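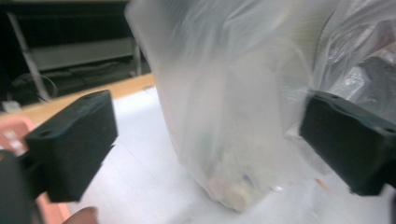
Biltier is a contract packing company. Our work is the sorting, counting and bagging of small parts and mixed small goods that arrive in bulk and have to leave as complete sets. The standard unit in our shop is the thin plastic bag, filled on a white tabletop. Film of this kind is semi-transparent and milky, so small items that have settled at the bottom can be made out only faintly through the folds. A visual check through the film is therefore not accepted as a count. Contents are verified before they go in, and the filled bag is then checked by weight.

The company was formed from two older businesses, Unum, which packed spare parts for household fixtures, and Machala, which prepared craft and classroom kits. The equipment from both was brought together at the Busurholm site, where all packing is now done. The floor holds 20 packing tables. Each table is assigned to one order at a time and is cleared and wiped before the next order is opened.

Scope of work

We accept sets of two to 73 separate items. Typical contents are caps, clips, beads, small containers, fasteners and printed inserts. Items with exposed blades, liquids in unsealed containers and food are outside our scope.

Bags are supplied in 15 stock sizes. Bag size is chosen by the longest item in the set and by the total volume, with enough free film left at the top to gather and close. Sets with rounded or cylindrical parts are given the next size up — such parts roll to the lowest point and load the bottom seam unevenly. Closure is by heat seal, tie or fold and label, as stated on the order.

Checks and records

Every order has a reference bag, packed first and kept at the table until the order is closed. Scales are tested at the start of each shift. A bag outside the weight limit is opened, emptied and repacked; the film is not reused. Records are kept by order number and can be sent to the customer on request.

Ordering

The minimum order is 155 bags of one set. Customers supply a parts list, one sample of every item and the required label text. Lead time is confirmed after the samples have been weighed. Orders for the start of the school year should reach us by the end of May.

Page last revised December 13, 2019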